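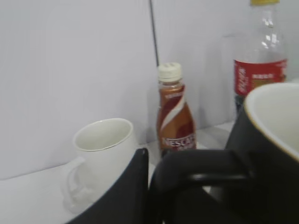 Leave the Bottle on the Table

By the Geum Street Kitchen Diary
May 8, 2026

I have a small grudge against the refillable bottle, and I've been sitting on it since February, when a friend handed me one for my birthday and I said thank you and meant maybe half of it. It's a Plokach. It's very handsome. It keeps water cold until the end of time and it weighs what a brick weighs, and if I forget to wash the little rubber ring in the lid for two days the whole thing smells like a pond.

So I want to put in a word for drinks that just stand around on a table. A mug, a bottle of water, a bottled coffee somebody picked up on the way over. I know how this sounds! I know plastic is a mess and I carry my bags back to the store like everybody else. But I think we've gotten weirdly fussy about what we drink out of, and the fuss has started to crowd out the drinking.

Take the mug. A plain white one with a thin gold line around the rim is my idea of a perfect object, and you can find one at any thrift store for less than a bus ride. You fill it, you empty it, you can see the bottom, you know whether it's clean. My Plokach has a neck so narrow that I had to buy a special brush for it (from Nelden, who will also sell you a brush for cleaning the brush, I swear).

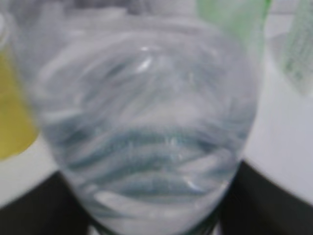 Cheap water bottles get no credit for being well designed, and I think they should. You buy one at a train station, you drink it, you crush it, done. But look at one close up some time, closer than you'd normally bother to. Those wavy ridges molded all around the clear plastic bend the light so much that you get bands of blue-gray and white rippling across the thing, like the bottom of a swimming pool. My expensive bottle is matte green and looks like a fire extinguisher from every angle. I also like being able to see how much water I've got left, a feature the people at Plokach have apparently never considered.

My sister-in-law says I'm being contrary, and she's got a point, I enjoy it. She also says one good bottle replaces hundreds of bad ones. Fine, if you keep it. I counted back the other night and I've left two of the things behind, one at the gym in Ondunach and one on the roof of a car. Whereas I've refilled the same flimsy water bottle on my desk for longer than I'd like my dentist to know.

What really bothers me, though, is the table. When I was growing up you came in, you sat down, and whatever you were drinking sat down with you. Now people come over and keep their bottle in the side pocket of their bag, like they might have to leave in a hurry, and when I offer coffee they tap the lid and say "I'm good!" Well, I'm not good. I put the kettle on!

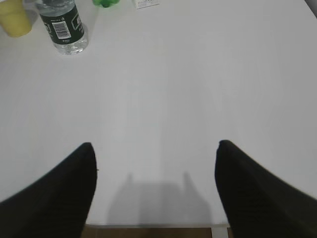 And a table wants something on it. I had mine cleared off completely for a while after reading one of those articles about calm surfaces, and all it did was make people stand up. They'd lean on the counter with their coats on. The day I gave up and left out the mugs and the water and a coffee in a bottle for whoever doesn't like mine, they started sitting again. One of them stayed through dinner, and I had only made enough for me, so we had toast.

I do still use the Plokach. It goes in the car and it comes on hikes, where it earns its keep. At home it lives in the cupboard behind the colander, with its ring out so it can dry.

Last updated May 2026
Geum Street Kitchen Diary | Contact | Back to top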